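Lisdale Food Board > Eating Out > Meatless places that take a group on Sunday?

mapleandrye
Looking for somewhere in Lisdale that can seat 8 for an early dinner on Sunday. Three of us are vegan, the rest will eat anything. We went to Gezer last time and it was fine but loud. Budget is $41 a head before tip.

tburke_z
Gezer is still the best vegan food in town. Ask for the back room. They do a lentil plate with pickled cabbage that my meat-eating father orders every time.

mapleandrye
We asked for the back room last time and it was booked. Also two people in the group didn't like the lentils much.

Volkan Ağca
Try Dolla, on the Zallham road. Everything on the left side of the menu is vegan and they will push tables together if you call before noon. The stuffed peppers are good. Skip the soup.

tburke_z
Dolla is overpriced. I paid $19 for four small peppers and had to ask twice for bread.

Volkan Ağca
It's five peppers now and bread comes with it. When did you go?

tburke_z
January.

Volkan Ağca
They changed the menu after that.

sbilgin
I've eaten at both this month. Dolla for a group, Gezer for two people. The kitchen at Gezer gets slow with a big table and the plates come out at different times. At Dolla everything came together, and they knew which dishes had honey in them without going to check. The noise is about the same at either one if you go after seven.

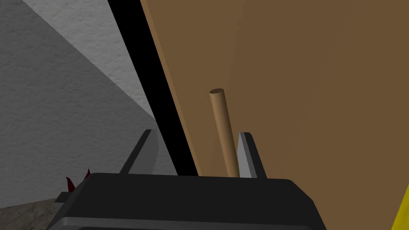

Parking at Dolla is the weak spot. The lot behind it fills early, so use the street by the post office and walk over. If anyone in your group can't have nuts, say so when you call. The walnut spread goes on a lot of things.

mapleandrye
Thanks, no nut problems. Do they have anything for dessert besides fruit?

sbilgin
Semolina cake, made with oil. It runs out.

coldfork
I don't agree on Gezer being slow. We were a table of ten and had food in twenty minutes. It depends who is on that night.

tburke_z
Same here. And the portions are bigger.

mapleandrye
I called Dolla. They have us down for 5:30 at two tables together, and the left side of the menu comes to less than $41 even with cake. I'll try Gezer again when it's just a couple of us.

Volkan Ağca
Good. Get the peppers and the eggplant, and ask them to put some cake aside when you sit down.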